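One Dish on a Green Cloth

By the Festum home desk
20 January 2026
4 min read

The table in January is usually bare. The holiday things are back in their boxes, the flowers at the grocery store are expensive, and spring is a long way off. A lot of people leave the table like that until there is a birthday or a holiday to set it for.

It doesn't take much to change it. A plain cloth, one pale dish and a bit of orange will do for most tables, and all of it can be cleared in a minute when dinner is ready.

Start with the cloth, because it covers the most area. White is the usual choice and it works, but white shows every crumb and coffee ring. Gray can look flat under winter light. A strong, flat green is less common on a table and is easier to live with than it sounds. Pale dishes stand out against it, and so does anything orange. Skip prints for this. A small pattern competes with whatever you put on top of it.

We bought ours from Cendel, which sells table linen by the yard and goes by color number. The green is 2319. It comes 45 inches wide, so it covers a narrow table edge to edge with little overhang. For a wider table you would need to join two lengths, and the seam looks best running along one side instead of down the middle. Wash the fabric before you hem it. Ours shrank more in length than in width.

The dish comes next. Pale lavender is a good color to look for, close enough to white that it goes with the rest of the cupboard. On a green cloth it looks cooler than it does on bare wood. A raised rim is useful if you plan to put anything round in it.
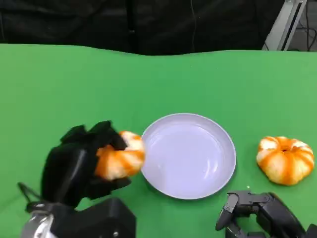
What size should the dish be?

For a table that seats four, look for something up to 11 inches across. Anything larger gets in the way of serving bowls and has to be moved at every meal. Smaller is fine too, as long as there is some empty space around whatever you put in it.

Öberg makes shallow dishes in several pale glazes, and they stack, so they are easy to store. The glaze varies a little from piece to piece. If you want two that match, buy them together and check them side by side near a window. Secondhand stores are the other good source. Single plates left over from broken sets often cost next to nothing, and for this purpose you only need one.

Then there is the question of what to put in it. Small, squat, round things suit a shallow dish. Mini pumpkins are the obvious pick in September, and the striped ones hold their color well into winter if they are kept dry. Artificial ones can stay in the drawer until you want them. In January the easy answer is mandarins. They are cheap, they are everywhere, and somebody will eat them.

Mandarins look good peeled as well as whole. Take the skin off but leave the segments together and keep some of the white pith on, and you get a striped, ribbed shape a lot like a small pumpkin. Peel them shortly before people sit down. After a few hours the outside dries and turns leathery, and by the next morning they are only good for the compost. If you want the dish to last all week, use whole fruit and check the undersides for soft spots.

Use fewer than you think. A full fruit bowl has its place, usually the kitchen counter, but here a crowded dish hides its own color. One piece set off to the side looks better than one placed dead center. Another can sit straight on the cloth next to the dish.

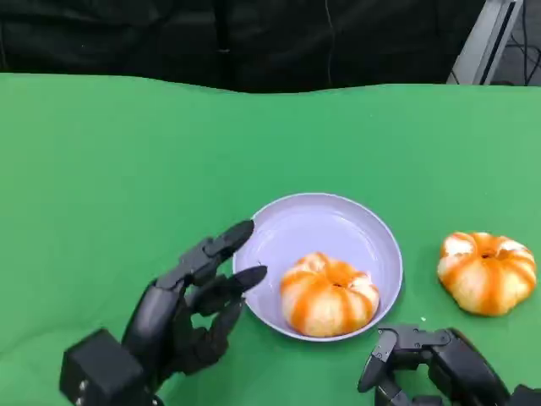

Keep in mind that fruit set down on fabric can leave a mark. Citrus juice is mild, but it can lighten some dyes, and the Cendel green was no exception when we tried a few drops on a scrap. Blot the spot right away with cold water and let it air dry. Don't scrub, as that roughens the surface and leaves a patch that catches the light differently.

Wrinkles are a matter of taste. A cloth that has been folded in a drawer will have creases, and you can press them out on the table with a towel underneath. If you don't feel like ironing, mist the cloth lightly, smooth it with your hands and leave it overnight. It won't be perfectly flat. Soft rises near the edges are fine on an everyday table.

Candles are optional. If you use them, pick short ones and set them well away from the dish. Scented candles and food don't mix, so save those for another room.

The Skustura market carries both lines this month, and its remnant bin is worth a look before you pay full price for yardage. Bring your table measurements with you.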